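Dicas de oficina, 2024-04-18, escritas entre um café e outro

## Pó e limalha

Pano seco primeiro, sempre. Pano húmido em cima de pó fino faz lama e a lama entra nas frestas. Pincel de cerdas macias para os cantos. A Yulan Liao usa um pincel velho de maquilhagem, funciona melhor que o meu.

Ar comprimido só lá fora e com óculos. Dentro de casa o pó muda de sítio e pronto, amanhã está tudo na mesma.

Superfícies pretas e mate são as piores, qualquer poeirinha clara se nota logo. Nas zonas serrilhadas, escova de dentes dura, a seco, a seguir o sentido dos riscos e depois ao contrario.
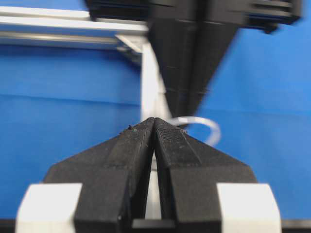
## Cola seca na bancada

- Cola branca: água morna, cinco minutos, espátula de plástico.
- Cola de contacto: esfregar com o dedo até enrolar. Paciência.
- Supercola: acetona num cotonete, mas testar antes num canto escondido. Estraguei assim a tampa de uma caixa da Jurnton.

## Parafusos moídos

Elástico largo entre a chave e a cabeça, carregar bem, rodar devagar. Se não sair, extrator. Não insistir com a chave errada, só piora. Comprei o jogo da Skurer, os dois mais pequenos são os que gasto.

Parafuso que range na madeira dura: passar na cera de uma vela. Sabão também dá mas puxa humidade e enferruja.

## Ferramenta enferrujada

Vinagre de um dia para o outro, palha de aço, passar por água, secar JÁ. Depois uma gota de óleo e pano. Cabos de madeira fora do vinagre!

Para guardar, saquinho de arroz na gaveta. O Peiyu Fu diz que giz é melhor, tenho de experimentar. Em novembro a minha garagem pinga por todo o lado.

## Lixa

Cortar pelo avesso, com x-ato e régua. Lixa entupida: borracha de sola de sapato velho, esfregar com a máquina ligada, limpa que é uma maravilha. Guardar deitada com um peso em cima, senao enrola toda.

Falta a parte das brocas, fica para a próxima.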